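Mouse on a glass patio table, pad keeps sliding

Posted 15 September 2021

ospina_deck
Ok so moved my whole work setup outside for the fall. Round glass table, the rippled kind. Mouse skips without a pad, fine, got a pad. Now the pad creeps when I lean on it. Anybody fix this?
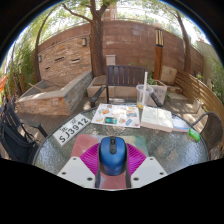
Tried damp cloth under it, lasted one email. Dont want to glue anything to the glass.

Ruby-Lee F
Shelf liner. Cut it smaller than the pad, done. But clear the table first?? you've got half a craft drawer out there

ospina_deck
Its a shared table lol. My kid draws, I do invoices.

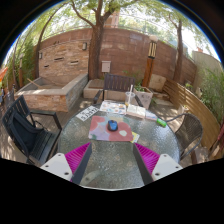 Mouse and pad, plus the cup with the straw.

bitano60
Disagree on shelf liner. Bumpy glass, it only grips the high spots. Get a hard board, put pad on that. Mine's been fine since November.

Ruby-Lee F
A board slides worse than the pad does. Liner has worked for me on the exact same kind of glass.

bitano60
Not with rubber feet on it. 142 posts on here about patio desks and everyone says liner, then they're back a week later

melina_ts
Move the drink before you fix anything – one bump and the mouse is toast. Also glare, that glass is brutal by noon
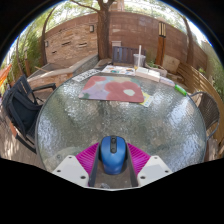
ospina_deck
Fair, cup goes on the ground from now on. Trying liner first, its cheap. If it creeps I'll do the board thing w/ feet.

bitano60
See you in a week

Ruby-Lee F
Wash the glass first or it wont stick to anythign. Pollen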